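Convocatoria de participantes para la jornada de puertas abiertas de Preltura

Programa de demostraciones de manipulación bimanual en entornos domésticos

El Centro Preltura abre el plazo de presentación de solicitudes para participar en su jornada de puertas abiertas, que se celebrará un sábado del mes de marzo en el edificio Mbeki. La convocatoria se dirige a personas mayores de edad interesadas en conocer de cerca el trabajo del centro en robótica doméstica y dispuestas a intervenir de forma activa en las sesiones, tanto en el simulador como en la sala de pruebas.

La fecha definitiva se comunicará a las personas seleccionadas junto con la carta de admisión. La participación es gratuita. El centro no abona honorarios, pero compensa los gastos de desplazamiento en los términos que se indican más adelante.

1. Objeto de la convocatoria

Se ofrecen 200 plazas, distribuidas entre un turno de mañana y un turno de tarde. Cada participante asistirá a una presentación general, visitará las instalaciones y tomará parte en una sesión práctica en la que podrá teleoperar dos brazos robóticos, primero en simulación y, si el horario del turno lo permite, sobre el equipo físico.

La jornada responde a un doble propósito. Por una parte, el centro desea dar a conocer a la ciudadanía una línea de trabajo que hasta ahora se había presentado casi exclusivamente en foros especializados. Por otra, el equipo de interacción necesita observar cómo se desenvuelven con los mandos personas sin formación técnica, de edades y profesiones distintas. Las observaciones recogidas se utilizarán para revisar la interfaz de control Geslow antes de su próxima versión.

La línea de manipulación doméstica está dirigida por Temitope Ekpo. La coordinación de la jornada corresponde a Young-sook Yoon, responsable de relaciones externas, a quien deberán dirigirse las consultas de carácter organizativo.

2. Perfil de las personas participantes

Podrán presentar solicitud quienes reúnan los requisitos siguientes:

Haber cumplido dieciocho años en la fecha de presentación de la solicitud.
Comprender el español hablado y escrito con soltura suficiente para seguir las instrucciones de seguridad.
Poder permanecer en una misma tarea, de pie o sentado, durante veinte minutos.
No tener relación laboral con Preltura ni con la empresa Urden, proveedora de los mandos de teleoperación.

No se exige experiencia previa en robótica, informática ni videojuegos. El centro tiene especial interés en recibir solicitudes de personas que trabajen en el cuidado domiciliario, la rehabilitación, la limpieza, el mantenimiento de edificios y la enseñanza, así como de personas jubiladas.

Las instalaciones del edificio Mbeki son accesibles en silla de ruedas. Los puestos de teleoperación admiten ajuste de altura y pueden manejarse con una sola mano en modo simplificado. Quien precise cualquier otra adaptación deberá hacerlo constar en el formulario, en el apartado correspondiente, para que el centro pueda prepararla con antelación.

3. Contenido de las sesiones

La presentación general tendrá lugar en el salón de actos y estará a cargo de Temitope Ekpo. Se expondrán los antecedentes del programa, los criterios con los que se eligen las tareas y las dificultades que siguen abiertas. Habrá un turno de preguntas.

A continuación, los asistentes se distribuirán en grupos reducidos, acompañados por personal del centro. Cada grupo recorrerá el taller de pinzas, la sala de simulación y la sala de pruebas, en un orden que variará según el turno.

En la sala de simulación, a cargo de Gil-soo Byun, los participantes trabajarán con una vivienda virtual en la que se reproducen operaciones corrientes: acercarse a una puerta, accionar un tirador, recoger una pieza del suelo o trasladar un objeto de una superficie a otra. El ejercicio de la puerta es el que se propone en primer lugar. Requiere aproximar uno de los brazos al herraje y mantener el otro en una posición que no estorbe el movimiento, y permite apreciar con rapidez hasta qué punto la orientación de la vista condiciona las decisiones de quien opera.
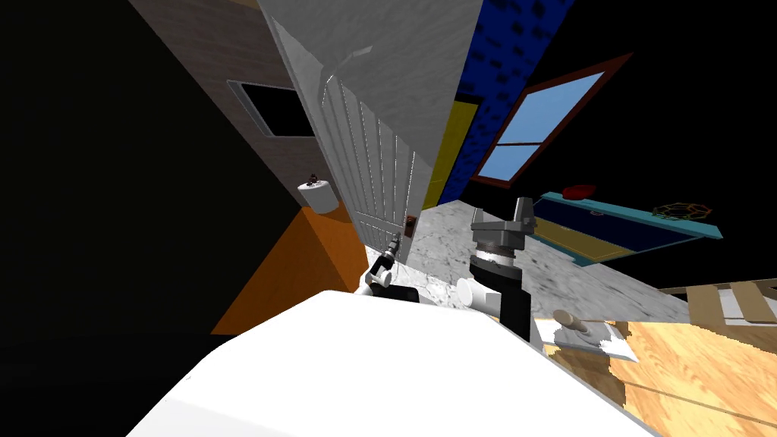 Vista del simulador durante el ejercicio de la puerta: la pinza izquierda, frente a la placa del herraje; a la derecha, el segundo brazo.

Los participantes deben tener presente que la vista no siempre coincide con la horizontal de la habitación. En algunos ejercicios, las paredes y el suelo aparecen muy inclinados en la pantalla, y es habitual necesitar unos minutos de adaptación. Quienes padezcan vértigo o sean propensos al mareo ante imágenes de este tipo podrán solicitar el modo de vista estabilizada, o bien seguir la sesión desde la zona de observación, sin que ello afecte al resto de su visita.

Cada persona dispondrá de 2 intentos por ejercicio. Los resultados no se puntúan ni se hacen públicos. El personal anotará únicamente las incidencias relacionadas con los mandos, las peticiones de ayuda y los comentarios que el participante desee formular.

La sesión en la sala de pruebas será conducida por Ok-hee Baek. Por razones de seguridad, el equipo físico funcionará a velocidad limitada y ningún asistente podrá rebasar la línea de protección marcada en el suelo. En el puesto de mando habrá en todo momento un miembro del equipo con acceso a la parada de emergencia. Se ruega acudir con calzado cerrado y sin pañuelos, colgantes ni otras prendas sueltas.

El taller de pinzas admite visita, pero no manipulación de piezas. Anas Ashour, responsable del taller, explicará el procedimiento de montaje y mostrará algunos de los modelos retirados.

4. Horarios

Turno de mañana: recepción a las 9:30, presentación a las 10:00, visitas y sesiones prácticas de 11:00 a 13:30.
Turno de tarde: recepción a las 15:30, presentación a las 16:00, visitas y sesiones prácticas de 17:00 a 19:30.

Se servirá un café al término de la presentación. Una vez iniciadas las visitas no será posible incorporarse a los grupos. El turno asignado solo podrá modificarse por causa justificada y siempre que existan plazas en el otro — las peticiones de cambio se atenderán por orden de llegada.

5. Presentación de solicitudes

Las solicitudes se presentarán mediante el formulario disponible en la página del centro o en papel, en el registro del edificio Mbeki, en horario de 9:00 a 14:00. El plazo permanecerá abierto durante todo el mes de enero.

El formulario deberá incluir los datos de contacto, la ocupación actual o anterior, el turno preferido y un texto breve, de extensión no superior a una página, en el que se expongan los motivos del interés. No es necesario adjuntar currículum. Cada persona podrá presentar una sola solicitud. Los centros de formación y las asociaciones podrán presentar solicitudes agrupadas para un máximo de 6 personas, siempre que cada una de ellas cumplimente su propio formulario.

En la edición anterior se recibieron 1.869 solicitudes, por lo que se recomienda no demorar la presentación hasta los últimos días del plazo, cuando el registro suele registrar mayor afluencia.

6. Selección

La selección corresponde al área de relaciones externas, con el asesoramiento del equipo de interacción. Se procurará que en ambos turnos haya personas de ocupaciones y edades variadas. El orden de presentación no otorga preferencia. Haber participado en ediciones anteriores no impide concurrir a esta convocatoria, si bien, en igualdad de condiciones, se dará prioridad a quienes no hayan asistido antes.

El resultado se comunicará por correo electrónico en la segunda mitad de febrero. Las personas admitidas deberán confirmar su asistencia en el plazo que figure en la carta. De no hacerlo, la plaza pasará a la lista de reserva.

7. Compensación de gastos

El centro reembolsará los billetes de transporte público, de ida y vuelta, dentro de la provincia, previa entrega del justificante en recepción. Los desplazamientos en vehículo particular no son objeto de compensación, salvo en el caso de personas con movilidad reducida que lo hayan indicado en el formulario. No se cubren gastos de alojamiento.

Al finalizar la jornada se entregará un certificado de participación a quienes lo soliciten.

8. Protección de datos e imagen

Los datos facilitados se emplearán exclusivamente para la gestión de la convocatoria y se eliminarán una vez concluida la tramitación de los reembolsos. Las anotaciones tomadas durante las sesiones prácticas se conservarán sin identificación personal.

El registro de los movimientos de los mandos en el simulador requiere consentimiento expreso, que se recabará por escrito el mismo día. La negativa a prestarlo no limita el acceso a ninguna de las actividades. No está permitido fotografiar ni grabar en el taller de pinzas. En las demás salas podrán tomarse imágenes, siempre que no aparezcan en ellas otros asistentes sin su autorización.

9. Consultas

Las consultas sobre plazos, turnos y accesibilidad se dirigirán a Young-sook Yoon, Área de Relaciones Externas, Centro Preltura, edificio Mbeki, planta baja. Las relativas al contenido de las sesiones en simulación serán atendidas por Gil-soo Byun — preferentemente por correo electrónico, indicando en el asunto «Puertas abiertas».

La presentación de la solicitud supone la aceptación de estas bases.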